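Print this page | E-mail this page

Robot Handling Lab, Unit 5: When a Grasp Goes Wrong
Course notes prepared by Lleucu Trevor, with corrections from Virgilio Ignacio

Welcome back, everybody, and thank you for the write-ups (I did read them all, even the very long one!). In this unit we follow one fault from start to finish. It comes from the tabletop series we ran in simulation in December, under the project name Clonura: 2,740 trials in all, of which 561 ended with the object dropped or never picked up. That is far too many, and for a good while we were looking in the wrong place for the reason.

The task is an easy one to say out loud. The arm reaches over the table, closes its two fingers on a small white object, and lifts. There are other things on the table too, a mug and a basketball among them, and they matter to planning the path, but please leave them aside for today.
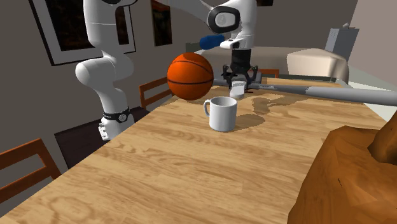
Our first guess was the fingers. Siriporn Phuthong spent most of a week raising the friction values and closing force, and the drops hardly changed, which was discouraging for all of us. Then she had the kind idea of plotting the failures against the lighting setting, and there it was. With soft, even light the grasp nearly always held. With hard light and sharp shadows, the software that finds the edges of the object would sometimes take the border of a shadow for the border of the object, and the fingers were sent to close a little to one side.

Keep this in mind when you study a close view. A strong shadow falling across a plain pale surface can have a crisper edge than the surface has itself, and stepped shadow borders, the sort a renderer makes at low shadow resolution, are especially tempting to an edge finder. Wood grain doesn't help matters either.
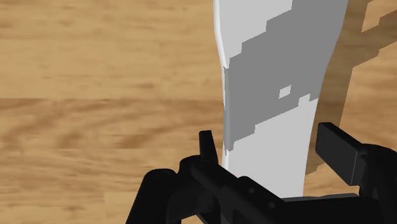 What to do about it

1. Check the estimated width before closing. If it changes sharply between two readings, stop and look again.

2. Compare finger travel with the expected width. Fingers that close past it have missed, and the arm must not lift.

3. Rerun the first 1,000 trials with the shadows turned off, then on, keeping everything else the same.

For next time, please read Berwyn Probert's notes on stop conditions and bring one failed trial of your own. Lowri Llewellyn has the logs if yours have gone missing.

Print this page | E-mail this page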